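July 8, 2022

Notebook, subtitles and continuity, "Brolerthorpe" series two

Started at nine with episode four. The new cut came in the night and it is longer than the April one by 51 seconds, all of it in the second half. So my timings are good until the scene at the harbour wall and wrong for everything after. I moved the whole block and then checked by ear at every change of scene. Two places still do not match. The quarrel in the kitchen has lost a line (Ogunleye's "you were never asked") and the funeral has a new pause before the priest speaks.

I do not like losing the "never asked" line. In episode one the daughter says almost the same words to her uncle, and a viewer who watches in one evening will feel the echo. But it is not my decision. I wrote it in the list of questions for the producers and left the old subtitle in the side file, in case the line comes back.

Reading speed. I made the test again with the new limit. Episode four has 1380 subtitles before merging. After merging the short ones I have more than 1200, and I would like to go lower, because the old doctor speaks in very small pieces and the text jumps too much under his face. When he says "Well. No. Well, perhaps," I now keep it as one subtitle with the full stops. It looks calmer. The same for the sister when she counts the money.

Names, for consistency:

- Welton is the village and also the family. When people say "the Weltons" we keep the s and no apostrophe. I found it both ways in episode two and corrected it.
- Trululel is the boat. Italics always, also in the song.
- Ogunleye is never "Mr Ogunleye" in the mouth of the daughter. In episode three I had put it once, my mistake.

The song took me the rest of the morning. The choir sings two verses while the uncle talks over them, and the rule says the dialogue has priority. But the second verse tells us that the boat did not come home, one whole episode before the characters know it. If we do not subtitle it, deaf viewers lose the hint that all others receive. I tried three versions:

1. Only dialogue. Clean, but the hint is lost.
2. Dialogue below, song above in italics. Everything is there, but it is too much to read at the moment when the uncle shouts.
3. Song only in the two gaps when the uncle breathes. The gaps are short. "She left on the tide" fits in the first, and "and the tide came alone" fits in the second if I let it stay a little over the cut.

I prefer number three. Staying over the cut is against our own rule, so I would like agreement from the others before I send it.

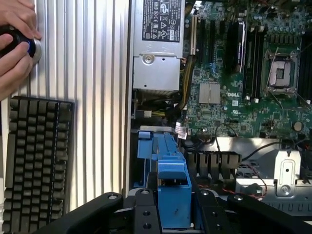
Oluwaseun Danladi thinks that number three is right but that the second line must not cross the cut, and that I should shorten it to "the tide came alone". Without the "and" it would fit exactly, and nothing is lost from the meaning. Also the writers should be asked if the hint is meant to be heard at all, as it could be that the choir was recorded before the story was changed.

I tried it without "and". It fits, with a very small space left before the cut. I accept this. The question for the writers went in the list with the others.

After lunch, continuity for the last part of the episode. The season picks up the winter after the first one, and the dialogue must agree with that. The doctor says "it is two years since the fire". By the calendar we made for series one, the fire is in the autumn and this scene is in the next spring, so two years is impossible. Either he is confused, which could be good for his story in episode six, or it is an error in the script. I subtitled what he says. It is not our work to repair him, but I marked it in the list.

Another small thing. The letter in the drawer is read aloud by the daughter, and on screen we also see the handwriting. The voice says "my dear girl" and the paper says "my dear child". I followed the voice. For the Spanish and German versions somebody should decide the same way, or we will have three different letters.

I also timed the "previously" part at the opening. It uses a line from episode one in a different take, with "ever" in it: "Did you ever think I would stay?" In episode one there is no "ever". I did not copy the old subtitle but wrote it new.

Left to do:

- merge the doctor's lines in the last reel, 300 subtitles still not looked at
- ask if the kitchen line is gone for good
- song: send version three, short form, with the note from Oluwaseun
- check "harbour" against "harbor" in the file from the American side, I saw two already
- episode five, first pass, when the locked cut arrives

Stopped at half past six. The side file for episode four is saved with the old timings and the new ones together. Please do not delete the old ones yet.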